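Card-handling robot stops itself after grip fault at Sheehan

May 24, 2025
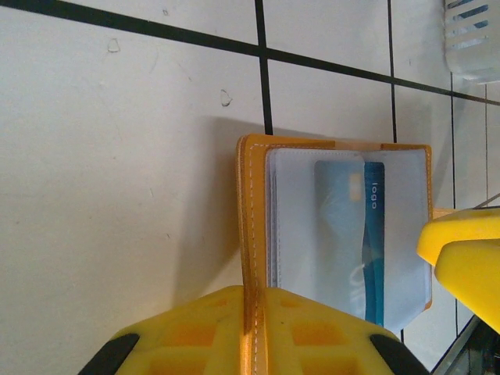
The returns team at Sheehan had a lively week, and the good news comes first: no one was hurt, nothing was lost, and the robot did exactly what its safety settings told it to do.

The fault showed up on the bench where lost wallets are sorted and closed up for mailing. During a morning run the arm, built by Niseck, began reporting that it was holding a wallet with far more force than the job calls for. It passed its limit, froze with the fingers still closed, and put up a red warning on the operator's screen. Stavros Jurić was on shift and had the power off within seconds. He eased the fingers apart by hand, and out came the wallet with one bent card sleeve (the card inside was fine!).

So what happened? Niamh Moynihan, the engineer who took the gripper apart that afternoon, traced the trouble to a force sensor that had drifted after a software update. The yellow fingers have a waffle-textured surface, great for holding on to soft leather-like covers, but the controller was getting a bad zero reading every time they closed. Each grip started a little tighter than the one before. By pick 62 the arm had reached its cutoff.

"I was thrilled with how cleanly it stopped," Moynihan said. "We've tested that cutoff plenty of times on foam blocks, but this was the first real one, and it worked!"

The log is fascinating reading for anyone who likes this stuff. It covers 775 picks since the update, spread over several restarts, and the drift is there in every run - slow, steady and easy to miss if you only look at one day.

Niseck has sent a fix that checks the sensor before each pick. The arm was put through 125 test grips on Friday with no warnings, and it goes back to real wallets next week at reduced speed. Until then the bench is being worked by hand, and staff are asked to keep the guard door shut whenever the arm has power, even when it isn't moving. Questions about the new checks can go to Ita McGrath at the safety desk.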